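Mandstead-Haushaltsabfälle: Datenbeschreibung

Stand der Fassung: 4
Sprache der Einträge: Deutsch, einzelne Freitexte auf Portugiesisch
Pflege: Solange Lacerda
Codierung und Prüfung: Huia Tipoki

Worum es geht

Der Datensatz enthält Wiegeprotokolle und Abfalltagebücher aus 249 Haushalten in der Siedlung Mandstead. Erfasst wurde, was in Schlafzimmer, Bad und Arbeitszimmer im Restmüll landet. Küchenabfälle sind nicht enthalten, dafür gibt es den älteren Bestand Verketti, der anders codiert ist und sich nicht ohne Umrechnung anhängen lässt.

Erhebung

Die Haushalte führten vier Wochen lang Tagebuch, beginnend im April. Gewogen wurde jeweils mittwochs vor der Leerung, mit Beutel. Das Leergewicht des Beutels steht in einer eigenen Spalte und ist noch nicht abgezogen. Wer eine Woche ausgelassen hat, bleibt im Datensatz, die betreffende Zeile ist leer und trägt den Vermerk "ausgefallen".

Kleine Eimer in Wohnräumen werden in Abfallstudien oft mit dem Küchenmüll zusammengeworfen. Dadurch verschwindet ein Anteil, der zum großen Teil aus Verpackungen und Papiertüchern besteht und sich bei getrennter Sammlung anders verteilen würde.

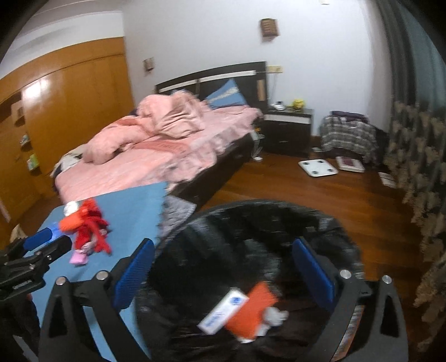
Verbundverpackungen waren beim Codieren der schwierigste Posten. Beschichteter Karton zählt in Fassung 4 als Verbund, in früheren Fassungen als Papier. Taschentücher und Kosmetiktücher stehen unter "Hygienepapier", auch wenn sie unbenutzt weggeworfen wurden.

Dateien

haushalte.csv: eine Zeile je Haushalt, mit Personenzahl und Wohnungsgröße in Klassen
wiegungen.csv: eine Zeile je Haushalt, Raum und Woche
tagebuch.csv: Freitext und Materialcode
codes.txt: Liste der Materialcodes mit Abgrenzungen

Alle Dateien sind UTF-8, Trennzeichen ist das Semikolon, Dezimalzeichen das Komma. Gewichte sind in Gramm angegeben.

Bekannte Mängel

Drei Haushalte haben Bad und Schlafzimmer gemeinsam gewogen. Sie sind in der Spalte "raum" mit "gemischt" markiert. Bei Waagen vom Typ Brovex fehlt die Nachkommastelle. Die Tagebücher werden zum Ende hin knapper, besonders in den Haushalten mit Kindern.

Nutzung

Weitergabe mit Namensnennung ist erlaubt. Bitte keine Verknüpfung mit Adressdaten der Siedlung. Auswertungen auf Straßenebene sind wegen der kleinen Gruppen nicht vorgesehen. Das Einleseskript Ung liegt im Unterordner "skripte" und zieht auf Wunsch das Beutelgewicht ab.

Korrekturen bitte mit Haushaltsnummer und Woche an Huia Tipoki.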